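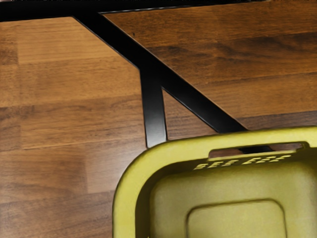 Tablas de madera en tonos claros y oscuros, con las juntas cortas al tresbolillo.

Aceite para madera Storkico, lata de 2 litros: opinión después de darlo en casa

Abril de 2020

Llevaba tiempo queriendo escribir sobre este aceite y lo he ido dejando, primero porque me gusta esperar a ver cómo envejecen las cosas antes de ponerme a recomendarlas y después, lo confieso, por pura pereza. Pero estas semanas de estar en casa he vuelto a sacar la lata, he repasado el pasillo y el comedor, y me he encontrado con que tengo bastante que contar, así que poneos cómodos.

Mi casa tiene suelo de madera en casi todas las habitaciones. Es el que ya estaba cuando llegamos, acuchillado hace años y tratado desde entonces con lo que cada cual consideró oportuno: cera en el dormitorio, un barniz mate en el salón que se fue comiendo el sol junto a la ventana, y en el pasillo una mezcla misteriosa que olía a trementina cuando hacía calor. El año pasado decidimos quitarlo todo y empezar de cero con aceite. Me habían hablado mucho del Plolis, que es el que se encuentra en todas partes, y de hecho tengo la mesa de la cocina hecha con él. El Storkico lo descubrí en la tienda, en el estante de abajo, con una etiqueta tan sosa que casi pide perdón por existir. Me llevé una lata pequeña para probar y a la semana volví a por la grande.

La referencia es la 3765 (lo digo porque hay otra lata idéntica, la de exterior, y es muy fácil coger la que no es). El tono que uso es el 1162, que en la carta se llama «natural» y que en la madera clara apenas se nota. En la oscura sí sube un punto, como cuando mojas la tabla con un trapo, y conviene saberlo antes de abrir la lata.
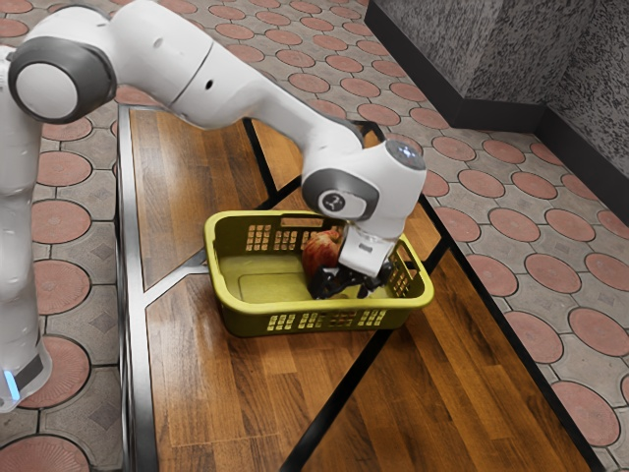
Club de Bricolaje de Collent – Sección de Madera y Acabados

Vamos con la aplicación, que es donde más preguntas recibo de la gente de la sección. El fabricante dice brocha o rodillo. Yo he probado las dos cosas y me quedo con la almohadilla, una Stubbs de las anchas, de las que se enganchan a un palo de fregona. Con la brocha se pone siempre demasiado, y con el rodillo me quedaban unas burbujitas finas que luego había que ir buscando a contraluz con la mejilla pegada al suelo. La almohadilla, en cambio, reparte poquísimo producto y lo deja estirado, y además te ahorra las rodillas, que a ciertas edades es un argumento de peso!

Se trabaja por tiras, siguiendo la veta, de pared a pared y sin parar a media tabla. Si te llaman por teléfono, que suene. A los veinte minutos se pasa un trapo de algodón limpio por toda la tira y se recoge lo que la madera no haya querido. Este paso es el que casi todo el mundo se salta y es también el que explica los suelos pegajosos de los que luego se queja en el foro. La primera vez me pareció que estaba quitando lo que acababa de poner y me dio una rabia tremenda, pero hay que hacerlo igual, con ganas, cambiando de trapo cuando se empapa.

Y hablando de trapos: extendedlos al aire libre o metedlos en agua al terminar. Un trapo con aceite hecho una bola puede calentarse y prender él solo. Viene en la lata en letra minúscula y a mí me gustaría que viniera en grande y en rojo.

El olor es lo que más me ha sorprendido para bien. Huele, claro que huele, a linaza y a algo cítrico, pero es un olor que se puede tener en casa con la ventana entreabierta. El Plolis de la mesa me tuvo dos días comiendo en el salón. Con este cené en la habitación de al lado la misma tarde y tan contenta.

El secado ya es otra historia. La etiqueta promete que se puede pisar al día siguiente, y pisar se puede, en calcetines y con cariño. Ahora bien, para devolver los muebles a su sitio yo espero las 72 horas enteras entre la última mano y la primera pata de silla. La única vez que no lo hice, en el comedor, me quedaron cuatro redondeles mates donde apoyaba el aparador y ahí siguen, debajo del aparador, donde afortunadamente no los ve nadie más que la aspiradora.

En cuanto al rendimiento, la lata grande me dio para el pasillo, el comedor y el dormitorio pequeño a dos manos, y aún me quedó un culín para retoques. Supongo que en una madera más sedienta cundiría menos. La primera mano se la bebe, la segunda ya resbala un poco sobre la superficie, y una tercera no se la daría salvo en la entrada o delante del fregadero, que son los sitios donde el suelo sufre de verdad y donde cualquier acabado termina por rendirse antes que en el resto,
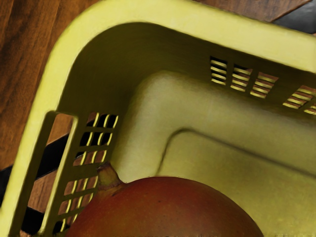

sobre todo en invierno, cuando entramos con los zapatos mojados y la arenilla de la calle hace de lija. En mi entrada el aceite ha aguantado bien un invierno entero con un felpudo decente. Se nota una zona más apagada justo donde giramos para colgar los abrigos, y la arreglé en un rato con una lija fina, un poco de aceite y el trapo. Esa es, para mí, la gran ventaja frente al barniz: puedes remendar un trozo del tamaño de una bandeja sin que cante. Con el barniz del salón, el de antes, cada arreglo dejaba un parche brillante y al final parecía un mapa.

He hecho también algunas maldades, porque una reseña sin maldades no me vale. En una tabla sobrante dejé una taza de café con el culo mojado toda la noche, una rodaja de limón y una gota de vino tinto. El café salió con agua y jabón neutro. El vino dejó una sombra que se fue con un estropajo blanco y una gota de aceite. El limón ganó la partida: comió el brillo y dejó un cerco pálido que tuve que lijar. Así que en suelos, perfecto, y en encimeras me lo pensaría, o al menos tendría el limón vigilado. Para mesas de diario lo veo bien si sois de los que ponen salvamanteles, y yo lo soy a medias.

Me queda lo del mantenimiento. La marca vende un jabón propio para fregar los suelos aceitados. Lo compré y es bueno, deja la madera con un tacto como de cera, pero el precio me parece exagerado para lo que es y en casa lo alterno con jabón de escamas de toda la vida, muy diluido y con la fregona bien escurrida. No he notado diferencia. Lo que sí hay que desterrar es el amoniaco y esos limpiadores que prometen brillo instantáneo, que dejan una película encima y luego el aceite nuevo no entra.

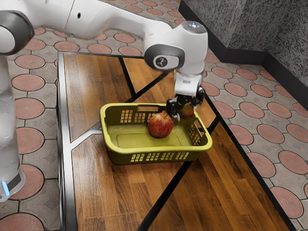
Mesa de madera con una cesta de plástico amarillo verdosa.

Cosas que no me gustan. La tapa, para empezar: es de las de hacer palanca con destornillador, y a la tercera vez ya no cierra bien y se forma una nata dura por arriba. Yo trasvaso lo que sobra a un tarro de cristal lleno hasta el borde y le pongo una etiqueta, que si no al cabo de unos meses nadie sabe si aquello es aceite o caldo. Tampoco me convence la carta de colores, impresa en un papel satinado que se parece poco a la realidad. Pedid en la tienda un sobrecito de muestra o llevaos una tabla de las vuestras. En la mía me dejaron probar en el mostrador, con una paciencia infinita por su parte.

Y el precio. Es más caro que el Plolis, no mucho, pero en una casa entera se nota. Si solo vais a tratar una balda o un taburete, cualquiera de los dos os va a servir y yo cogería el que esté de oferta. Para suelos, en cambio, pago la diferencia sin discutir, por el olor y porque se deja estirar mucho mejor – el otro empieza a tirar de la almohadilla enseguida y te obliga a ir con prisas, que es la peor manera de aceitar un suelo.

Si partís de una madera barnizada, tened en cuenta que hay que llegar a madera limpia antes de empezar, sin atajos. En el comedor creí que había quitado todo el barniz y había una esquina detrás de la puerta en la que el aceite se quedó en gotitas, como el agua en un coche recién encerado. Tocó volver con la lijadora, aspirar otra vez y repetir.

Le pongo un cuatro y medio sobre cinco, y el medio que falta es por la tapa. Este otoño quiero probarlo en la escalera, que es de pino y bastante más blanda, con una mano extra en el canto de los peldaños. Si alguien lo ha usado ya en pino, que me lo cuente en los comentarios, por favor, sobre todo si se le ha puesto amarillo con el sol.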